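Tomon collects coffee examples in a simulated kitchen

Apr 7, 2021 — The software group Tomon has started to gather examples for Driltum, its learning system for robot arms. All the work is done in simulation, in a kitchen with a sink, a window and a drip coffee maker.

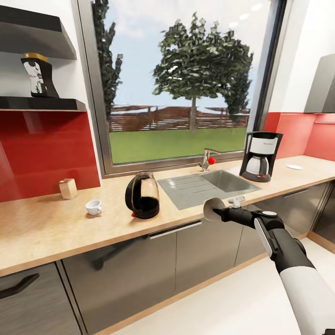
What is recorded

An operator guides the arm through a short task near the coffee maker, and the joint positions are saved together with the camera views.

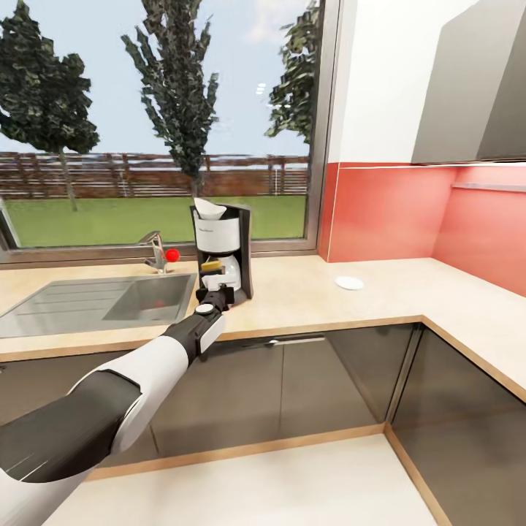 The group has kept 233 examples until now and wants to reach 300 in April. "We also save the failed tries, but in a separate folder," said Silvia Vrabec, who leads the recording.
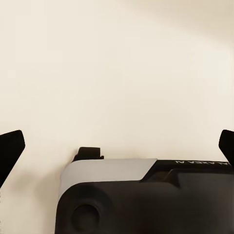 Training will begin when the set is complete.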